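Drarnlow Institute of Hospitality and Housekeeping
HK 5: Stores and Small Goods
Handout 7: Packing Mixed Snacks in a Carton
Instructor: Tobiloba Akpan

Purpose of the unit

Students will learn to fill, empty and check a single carton of packaged snacks. The method applies to guest room supplies, staff pantries and parcels sent by mail. It assumes a used shipping carton with its flaps still attached.

Choosing the carton

A carton may be reused when the base is firm and the side walls stand without support. Creases and small tears in a top flap are acceptable. Old tape should be left in place if removing it would lift the surface of the board. Fold the flaps fully back before packing begins.
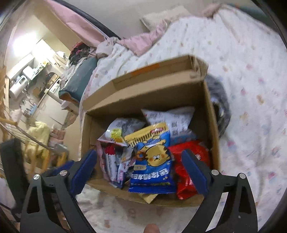
Bags sealed with air inside are placed last and are never pressed down to close the lid. Flat packets may be stood on edge along a wall. Where several kinds of snack share one carton, the packer should be able to identify each of them from above without lifting more than one layer. The finished carton for this course should not exceed 600 grams in contents.

Emptying and checking

Remove packages one at a time, beginning with the largest. Turn each one over and read the back panel. Date codes are often printed close to a seam or on creased film, and the film may need to be smoothed by hand before they can be read. Labels in a language the student does not read are to be set aside for Rizwan Soomro, who keeps the translation sheets in the Saltitz storeroom.
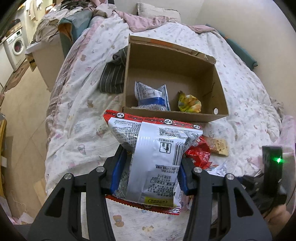
Record the product name, the date code and the condition of both end seals on Form 3374. A package with an open or lifting seal is discarded and entered as a loss. Sound packages return to the carton in reverse order, so that the largest is again on top.

Assignment

Complete one full cycle of packing, emptying and repacking. Submit the form to the course office by 21st April. Students absent from the practical may make it up in June by arrangement with the instructor.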